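Thread on the Zonddale ferry, for anyone crossing with a car this summer.

The border booths at Tatden now open at the same time as the ferry ramp. Before, foot passengers went first and cars sat on board until the hall was clear.

Non-resident drivers fill in a form before boarding. It asks for your plate number, your passport number and the address of your first night. The fee is 8 euros per vehicle, paid by card.

I crossed with Roel Verbeke and we had our stamps 40 minutes after docking. Same trip last July took us most of the afternoon.
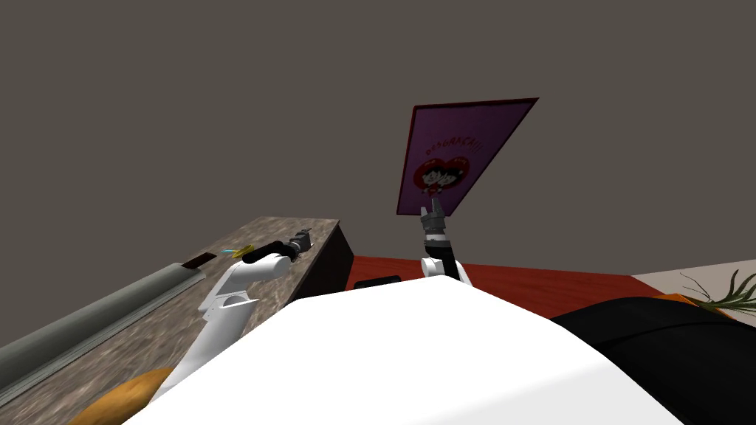 Last edited: April 2023

Day trippers without a car don't need the form. They still need a passport. An ID card is fine only if you live on either side.

If you're going on to Alier, take route 1221 out of the port. The coast road is closed at Kramer and the detour signs are easy to miss.

Eckhard Kleinschmidt asked about campers. Same form, same fee, but they use lane two and someone will look inside.

Pets need their papers on paper. The officer would not take a phone screen from the couple ahead of us.

The port help desk is on extension 2571. They pick up in the morning. After lunch I only got the recording.

Will add the return leg when I've done it. We go back through Tatden on the late boat.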